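Journals > Human-Robot Work > Volume 9 > Full text

4.2 The open day at Nulstead

The second part of the study was a public demonstration, held at the Nulstead residence and followed by a set of home visits. The purpose was to see how people with no training in robotics would use a hand-held gripper when asked to move their own kinds of things, in rooms that had not been set up by engineers. The open day took place on 04/02/2022. Home visits ran through November.

Two hundred people registered at the door. Each visitor was given a short talk by Morenike Wike or Ifeanyi Idahosa and was then free to try a gripper at one of the stations. The talk covered how to close the fingers, how to keep the object in view of the cameras, and when to let go. It did not tell visitors which side of an object to grasp. We left this out on purpose, as the choice of grasp was one of the things we wanted to record.

Visitors who stayed for a full turn were asked to fill in a one-page form, and 86 did so. The form asked how tired the hand was, which object had been the hardest, and whether the visitor would be willing to have the team come to their home. A few wrote long answers on the back. The most common complaint was the weight of the tool, followed by the view of the fingertips, which several visitors said they lost as soon as the fingers came down over a small object.

4.3 Home visits

Homes were chosen from those who had agreed on the form. A visit was led by Gerrit Mokoena or Salamatu Odukoya and lasted one morning or one afternoon. The household picked the room and the task. Kitchens were the most popular choice, then bedrooms. Tasks with clothing were recorded separately and are reported in Section 6.

Two people worked at the same surface on most visits, each with one gripper. This was closer to how chores are shared at home, and it also made the sessions shorter. It had a cost - hands and tools sometimes got in each other's way, and one person often waited while the other finished. We did not give fixed turns. Recordings from both tools were sent to the Honkanen server at the end of the day and matched by time stamp.

Over the open day and the visits together we recorded 3,258 attempts. Aminu Nwosu went through all of them and removed those with a missing camera stream, a start or end that could not be found, or an object that never came into view. This left 2,065 attempts for the analysis. 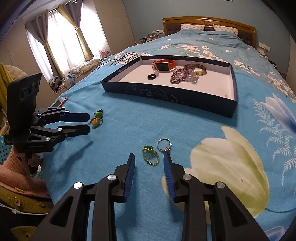
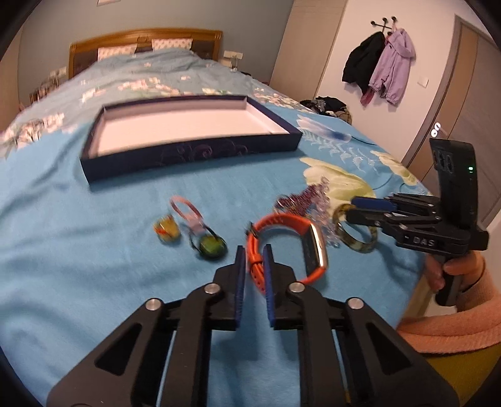
Figure 3. Small accessories and a navy box on a bed, with two hand-held grippers.

An attempt was coded as a success if the object was lifted clear and put down where the person had said it would go. Dropping it and picking it up again within the same attempt was coded as a recovery. Both codes were harder to apply to jewelry than to cups or bottles. A bangle standing on its edge, as in both pictures of Figure 3, offers a rim that two fingers can close on, while a ring lying flat, such as the black one in the box in the first picture, offers very little. Beads were a problem of another kind. A heaped string has no clear outline, and the two coders often disagreed on whether it had been lifted clear. We therefore coded beads as a separate class. Soft bedding was noted as a surface type of its own - it gives way under the fingertips, and the coders were asked to mark any attempt in which the cloth was pinched along with the object.

Shares: 14 | Comments: 3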